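Jurkadance front desk + studio helper, part time 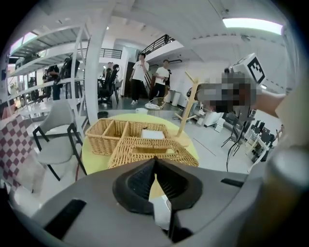
Natnael Bogale asks if you have to be a dancer. No. Two left feet is fine, half of us can't count to eight. You do have to like people and be ok with loud music thru the wall.

The basics:
Evenings, 2 shifts a week to start, more in June when the summer sessions kick in
Each shift is 4:30 till close
Pay is $70 a shift plus free classes, any level
Start asap, we are short right now

What you'd be doing:
Checking people in, taking drop-in payments, answering the phone
Selling class cards, finding lost shoes
Setting up the sound for the beginner groups (Karla Valdovinos will show you, takes ten minutes)
Emailing the waitlist when a spot opens. Beginner salsa is full at 43 and the list keeps growing
Sweep the floor at close. Dry mop only please, never wet, ask Karla about last year

You need:
To be 18 or over
English and some Spanish, a lot of our parents prefer Spanish
To show up on time. Classes start on the dot and the door has to be open
Basic spreadsheet skills, nothing fancy

Nice to have: first aid card, any experence with kids' classes, a car for recital weekend.

We're upstairs at 96 Medrano, door is next to the tailor. Bus stops right out front, street parking is hit or miss after 5.

To apply send a few lines about yourself and which evenings you can do to Getsemaní Ayala at the studio, or drop a note at the desk. No resume needed but send one if you have it. Calls ok too, before 4 is best, after that its chaos.

Trial shift is paid. Posted Nov 12, 2022, open till filled.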